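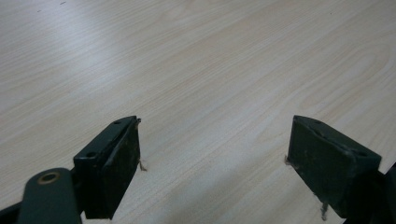
Antal writes to us that no machine will tidy a kitchen in his lifetime, and that folding one towel is still too hard for them. We at Skiltier are less sure, and we are looking for people to help us find out.

Jobs > Research > Paid participants

Feb 13, 2019 – by the Vanik project team

We need 20 adults for short sessions of table work: picking up small things, putting them in a box, taking them out again. You do each chore with a gripper in each hand, and later a machine tries the same chore.

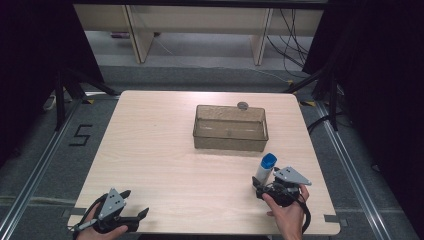 Bottle and open box, two grippers in use.

No experience is necessary. You should be able to sit for 49 minutes and use both hands without pain. The pay is $11 per session. Sessions are held at our Molter site – please come by bus if you can, the parking is small.

To apply, write to the project office and give reference 3438.

This site uses cookies. Accept or change settings.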